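Section 4. Setting Up the Snack and Lunch Station

Read this section through once before you carry anything to the table. Most of the messes we hear about come from step 6, performed by someone who skipped step 2.

4.1 What you need

One Tilteo wire basket with its flat top panel
One clear food container with a snap-lock lid
One small serving bowl per person
A damp cloth
A table you are prepared to wipe down afterward

The Tilteo basket is sold as a kitchen shelf organizer. It has a flat top and an open inside, so you get an upstairs and a downstairs. Upstairs is for whatever is being served now. Downstairs is for spare bowls, napkins and the crackers you hope the others won't find.

4.2 Placing the basket

1. Clear the table and wipe it. Crumbs under a wire basket stay there until you move house.

2. Set the basket toward the back half of the table. You want working room in front of it for a bowl and both your forearms.

3. Press down on each corner of the top panel. If the basket rocks, turn it a quarter turn and try again. If it still rocks, the problem may be your table, and this manual can't help you with that.

4. Check that the top panel is fully seated. You should hear a click at all the corners. A panel that has clicked on one side only will hold a container very nicely until you put food in it.

CAUTION: Don't use the top panel as a step, a seat or a cutting board. We added the last one after a letter from Ragnvald Moen, who enclosed the panel.

4.3 Filling and closing the container

5. Fill the container with cut vegetables, fruit or whatever else has been agreed on. Leave a finger's width of space under the lid. Carrots are a good first food. They don't drip, they don't stain the wire, and a dropped one can be recovered with some dignity.

6. Set the lid on flat and close the clips in opposite pairs. Closing them one after another around the edge works too, apart from the last one, which you will then have to argue with.

7. Rest the closed container on the top panel and put an empty bowl in front of the basket. Keep the bowl on the table itself. A bowl balanced next to the container looks efficient and ends up on the floor.
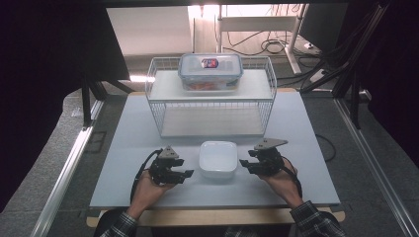

Can I leave the container on the table all afternoon?

It depends what is in it. Raw carrots will put up with a lot, although they dry out and sulk. Anything with dip, dairy, meat or cut melon should go back in the refrigerator within 2 hours, and sooner if your kitchen gets hot.

4.4 Serving

8. Open the clips with the container on a firm surface. Lift the lid from one edge, tilting it away from you so that any moisture on the underside runs back inside and spares your shirt.

9. Put the lid inside the basket, clean side up. It has to live somewhere, and the other popular spot is underneath somebody's elbow.

10. Move the food to the bowl with tongs or a spoon. Pouring is quicker. Pouring is also how Talha Abbasi, who tested this section for us in May, came to own a carrot-colored rug.

11. Close the container again before anyone starts eating. A half-closed lid fools everybody, including the person who half closed it.

NOTE: One small bowl is one serving. If people keep coming back, refill the bowl. If you hand over the container you will not get it back, and what you do get back will be the lid.

4.5 Cleaning

Wash the bowl and container in warm soapy water. Check the instructions that came with your container before putting it in the dishwasher, and don't let the lid anywhere near the heating element. A warped lid can't be unwarped. Parveen Lodhi in our returns department has heard about every method, including the one with the encyclopedias.

Wipe the basket with the damp cloth, following the wires in one direction and then the other. Dry it before you put it away. The corners where the wires cross are where syrup goes to retire, so use an old toothbrush there. Please label the toothbrush.

4.6 If something isn't right

The lid pops up at one corner. Something is caught under the seal. It is usually a very small piece of carrot. Remove it, wipe the groove and close the clips again.

The container slides on the top panel. The underside is wet, or the panel is. Dry both.

The top panel won't click. You may have it upside down. The smooth face goes up. We tried an arrow, but customers took it to be pointing at the wall.

The basket is full of mail. This happens within a week in most homes. Empty it and return to step 1.

For replacement panels, see Section 7. For matching bowls, see the Stirnov insert, if it hasn't already been used as a napkin.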